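Gallery: The Yellow Shelves at Dimside

We moved our parts and samples out of the old stockroom in July and into the front room at Dimside. The biggest change is the shelving, a yellow Kokier unit 186 cm long, picked by Lanying Lu after a year of complaints that small items kept going missing on the gray racks. Dark parts are easy to spot on yellow, and most of what we keep is dark.

The room has carpet underfoot and the shelving is low enough to reach into without a step. Boxes go in the lower compartments and loose pieces stay on top, where people can find them quickly. Bins are used for anything on its way in or out.
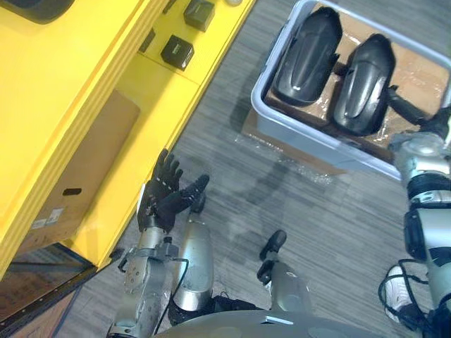
Can the lower compartments take full-size cartons?
Most of ours fit standing up, but the Fehr cartons are too wide and are kept in the hallway closet for now.

Putting things away took longer than the move itself. We started with 18 cartons and got down to 12 by combining half-full ones and throwing out packing that had been saved for no reason. Labels come next. Lanying wants them on the front edge of each shelf – we tried them on the side panels first and people walked right past them.

The upper shelf is the part that gets the most use. Anything being sorted is set down there first, then moved to a bin or a box once it has been checked against the list. We try to clear it by 5 p.m. Some evenings it stays full, and the person who opens up in the morning finishes the job.

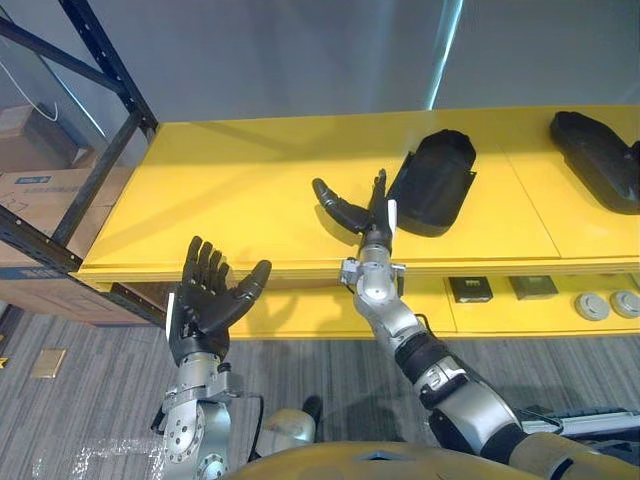
Two black pieces on the upper shelf, one near the center and one farther right.

A few notes for anyone setting up something similar. The unit came from Zekevar in flat packs and took two people about 2 hours to put together. Check that the floor is level before tightening anything. We had to loosen one end and start again. The panels wipe clean with a damp cloth, and tape comes off without leaving a mark if you pull it slowly.

More pictures will be added to this page when the labels are up and the hallway closet has been emptied.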